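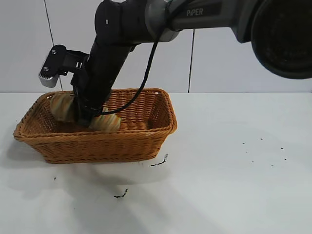

The Rulska basket in tan, on a white tabletop with some soft striped fabric inside.

Rulska Woven Basket

I've been selling baskets under the Shehata name for a good while now, and this is the one I end up using most in my own house. I have one by the couch for throws, one on the dryer for stray socks and one in the hall that was supposed to be for scarves (it's mostly dog leashes at this point). So if I get a bit carried away on this page, sorry, I really like this basket!

It's a rectangle with rounded corners, and the sides flare out a little as they go up. That slight flare makes a bigger difference than I expected. You can drop a folded towel in without it catching on the way down, and when you're digging for the one dishcloth you want, there's room for your hand. The weave is a tight one, in a warm orange-tan that gets a little deeper after a few months in a sunny room. I think it looks great against white.

The thick rim around the top is my favorite part. My first Windura baskets had a thin edge, and if you carried one upstairs full of blankets you felt it in your fingers by the landing. This one is rolled, so you can grab it anywhere. There are no separate handles to work loose.

What people put in it

Throws and baby blankets, mostly. Hand towels in a guest bathroom. Cloth napkins, cleaning rags, pajamas that have been worn once and aren't going in the wash yet. Hicham Belhaj, who does our packing, keeps his yarn in one and says the strands don't snag it, but I'd still line it if you're storing anything really fine or loopy. A pillowcase folded over the rim works fine if you don't feel like buying the liner.

I wouldn't use it for wet towels. Damp ones for an hour, okay, but let it air out afterward. And please don't put it in the shower to rinse it - we've had a few come back to us that way and they never quite got their shape again.

Details

Name: Rulska Woven Basket
Item number: 403
Shape: rectangular, flared sides, rounded corners
Color: tan
Rim: thick, rolled
Length at the rim: around 19 inches
Lid: none
Liner: sold separately (the Ostau cotton liner fits)

Each one is woven by hand, so if you order a pair they'll be close but they won't match exactly. The color can shift a shade too. If you need two that look as alike as possible, write that in the order notes and Ehab Abdelaziz will go through the shelf and pick them out for you. He's very good at it and a lot more patient than I am.

Taking care of it

Shake out the crumbs and go over it with the soft brush on your vacuum. For a sticky spot, use a cloth that's barely damp, then leave the basket somewhere airy until it's dry all the way through. If a strand end pokes up, snip it with nail scissors and don't pull on it. When the heat comes on in October mine get a little creaky, so I mist them lightly from a plant sprayer and that settles them down.

Shipping and returns

Baskets go out within 2 working days. Orders over $100 ship free, and yes, you can mix sizes and liners to get there. If it shows up with a squashed corner, try steam from a kettle and push it gently back into place (mind your fingers), and if that doesn't do it, send me a photo and I'll swap it.

The tan is in stock. The darker brown is sold out, but you can leave your email on the order form and I'll write when the next batch is here.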